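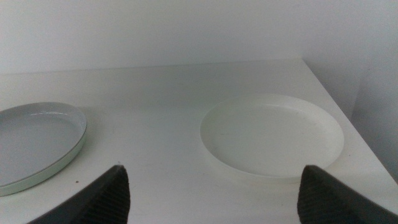

Against the matching set

When my husband and I moved to Lornance, his aunt Bernadette gave us a dinner service of 36 pieces. All of them are white, with the same thin line of gold. It was a generous present, and I was ashamed for years that I did not like it. We used it at Christmas and for the visit of his employer. The rest of the time it stayed in the cupboard, and we ate from the plates I had brought with me, of which no two were made by the same factory.

I want to defend these other plates. In the magazines, a good table is still a table where everything agrees. Even the shops which sell "casual" dishes sell them in boxes, and the differences between the pieces have been decided in advance by a designer. I find this a little sad. A person who buys a box of dishes has made one choice. A person who buys them one by one has made many, and some of them were mistakes, and she must eat her soup from the mistakes also.

My neighbor Quentin Brunet does not agree with me. He says that a guest who receives a different plate will ask himself if he received the worse one. I have thought about this seriously. It is true that my mother-in-law always looks at the plate of her neighbor before she looks at her own. But I believe she would do this with the gold line too, to compare the portions.

There is a practical side. When a piece of a set breaks, the set is wounded. I know a family who paid 200 euros to replace one tureen, for a soup they make twice in the year. When a plate of mine breaks, I am sorry for that plate and I sweep the floor. The Sunday market has others, and with 30 euros I can come home with a heavy bag.

I admit some limits. The plates must stack, or the cupboard becomes dangerous. I also avoid too many patterns. Plain colors are more patient with each other – a cream plate can stand next to a gray or a pale green dish for years and neither one looks wrong. With flowers it is more difficult, and with roosters I have given up.

Last September my daughter took her first apartment, and Bernadette asked if she would like the service. She thanked her and asked me for the blue bowl with the chip. I gave it to her, and I miss it at breakfast.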